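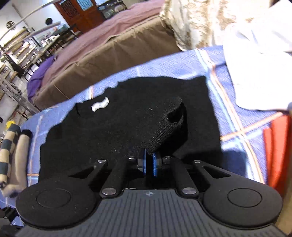
Speaker notes – what the folding robot budget leaves out
Talk runs 20 minutes plus questions. Slides are mostly pictures, so don't read from them.

Opening
Start with the Gadum quote. They offered us one arm, one controller, a year of support and a "fabric package." Ask the room who knows what a fabric package is. I asked twice and got two answers.
Say where I stand: I run purchasing for a laundry service, I have signed for two machines I regret, and I would like the third to earn its floor space. I'm not against the idea. I am against buying it off a video.

What we are paying for
The arm is the part everyone wants to talk about, and the price is printed on the first page. Move past it quickly.
The line to slow down on is demonstration data. Somebody has to pick up garments with a hand-held gripper, over and over, so the model has something to learn from. Vendors call this collection and put it under "services." It is labor. It should sit next to wages, where the finance people will see it.
Our pilot plan asks for 564 demonstrations. Seo-ah Lim asked Gadum where that number came from and was told it was "typical for soft goods." Typical for whose soft goods? Pause here, people usually laugh.

The black shirt problem
Dark knits are what I would put in any acceptance test. Black on black shows very little shape, and a fold is hard to pick out even for me. If the vendor's demo is all white towels on a white table, ask for a black T-shirt on a patterned sheet and see how the meeting goes.
Pinching a bit of cloth between two finger pads is a small piece of the job. The quote describes the job as "garment handling," so get them to write down where handling starts and ends. Does it include finding the collar? Turning the shirt over? Ghislain Fehr got this in writing from Jumley and the price changed the same afternoon.
Let the next slide sit for a few seconds before talking. 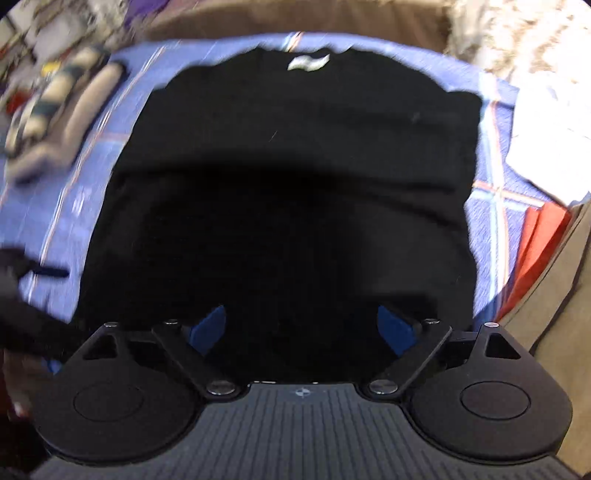 Lines missing from the quote
– Finger pads. They are a wear part. Ask for the price of a set and how many sets are assumed per year. Gadum assumed none.
– Operator hours. Count setup and resetting the cloth between tries. In our plan that came to around 50 hours before anyone looked at a result.
– Rejected recordings. Shi bills for all of them, good or bad. Jumley bills only for accepted ones but decides what counts as accepted. I don't love either.
– Who owns the recordings if we cancel. (Mingxuan has the contract wording, point people to him after.)
– Disposal. Basura will take the old folding table and frame, and that isn't free.

The payback slide
Show the vendor's version first, with payback by April of the second year. Then show ours with the missing lines put in. Don't give a new date. We don't have one, and I would be suspicious of anybody who did at this stage.
Muammer Altıntaş will probably raise the point that prices are coming down. Fair. Prices coming down is also a reason to rent. Our rental offer covers 62 working shifts and we can walk away at the end of it.

What I would ask for
A paid trial on our own garments, in our own room, with our staff doing the loading. Failure count reported by garment type, so the dark items can't hide inside an average. No purchase commitment tied to the trial.
If they refuse the second one, I'd stop there.

Questions
Someone will ask whether Esben Ásgeirsdóttir's site is happy with theirs. Say it's still in trial and leave it at that.
Someone will ask about jobs. Answer it properly, don't wave it off – the hours move to loading and recording first, and the quote says nothing about what comes later.
Handout is the one-page checklist, stack by the door.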